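Search this site: keyword or postcode Go Advanced

Painting a home lab or workshop: is green a silly choice?

Posted by kedia_kitchen_chemist

Hi all! I'm fitting out the back bedroom as a little water-testing room (I keep four ponds going, long story) and I've fallen for pale green walls. My brother-in-law says white or nothing, because green will throw off the color charts when I read my nitrate and pH tests. Is he right? Also, what kind of paint stands up to being wiped down every week? The room measures 11 feet on the long side, gets morning sun, and currently wears a sort of nicotine magnolia that has to go. Any advice very welcome, I have the roller ready!

Idris Parry

Oh, go green, go green! I've painted three hobby rooms now and the pale green one is the room I never want to leave. It's easy on the eyes when you've been squinting at tiny markings all evening, and clear glass shows up against it beautifully.

Your brother-in-law does have a point, but a small one. Light bouncing off a colored wall can tint what you see, and with a pale shade the fix is cheap: stand a plain white card behind the sample and read it under a daylight lamp. I do that even in my white room. Don't read charts in the morning sun either, it makes every yellow look paler than it is.

Two pale greens with equipment in front of them, one minty and one leaning to teal:

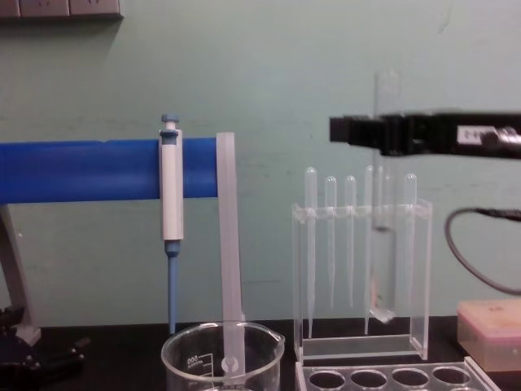
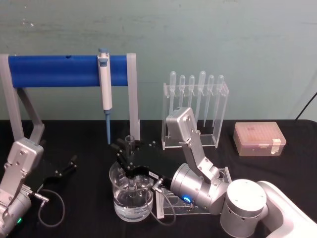 Pale green walls behind lab equipment.

Now, the paint. Please don't buy flat! Flat looks gorgeous for a month, then you wipe off one splash and there's a shiny patch forever. Get a satin or an eggshell sold as scrubbable. Wash the old walls with sugar soap first -- twice, if that magnolia really is nicotine -- then let them dry overnight and put on a stain-blocking primer. Skip the primer and the yellow will creep back through your lovely new green by February. Two thin coats of color after that. Leave it a couple of weeks before you scrub it, even though it feels dry the same afternoon.

One more thing: buy a sample pot and paint a big piece of card, then move it from wall to wall through the day. The green I picked for my Hopkin Street place looked like toothpaste at noon and perfect at 7 pm, and I only work in there in the evening, so it stayed.

pudemside_pete

White. Cheaper and you can touch it up from any old can.

Isis

I love all of the above except Pete's (sorry Pete). If you can't decide, do green on three sides and leave white behind the bench where you read your tests. Mine's like that and it looks terrific. Run the white a foot past each end of the bench so you aren't catching green at the corners, and use good tape, pulled off while the last coat is still a bit tacky. And paint the ceiling first!!

Comments (3)

marrowfat: Seconding the sample card. I had a whole gallon of "sage" that was gray.

kedia_kitchen_chemist: Thank you!! Green on three sides it is. Sugar soap bought, brother-in-law informed.

Idris Parry: Splendid -- come back and tell us which green you picked.

Contact us | Copyright Pudemside Neighbors Help Board | Back to top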